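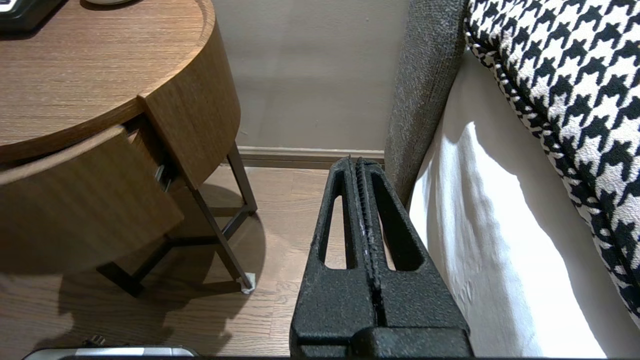
Larysa Hrynyshyn says no, closed fingers near furniture should still count as moving and the 60 N limit stays. I disagree but fine, lets argue it here.

jnina
Which rule tho? The June draft only says "reduced force in occupied rooms." Bedroom with no one in it isn't occupied.

oksana_p
It is if the door's open. We went over this at Trosel. Someone walks in, sits on the bed, now what

jnina
Then the scanner trips and it stops. Thats what it's for

vrocha
Scanner is ankle height. Doesn't see a hand reaching across a drawer. I'd set 60 everywhere in a home and quit making exceptions

jnina
60 won't pull a sticky drawer. Tried it. Needed around 100

oksana_p
then it leaves the drawer alone and asks. Rule 2, stop and ask. Not hard

Larysa H.
Agree w/ Oksana. Also drawers: whatever it opens it closes before leaving the room. Shin height, people trip. Want that in writing

vrocha
+1 on closing. Should go for doors too?

jnina
Doors no, cats. But ok on drawers. Still think 60 is too low for the Pavliuk arm, will post my force logs when I find teh cable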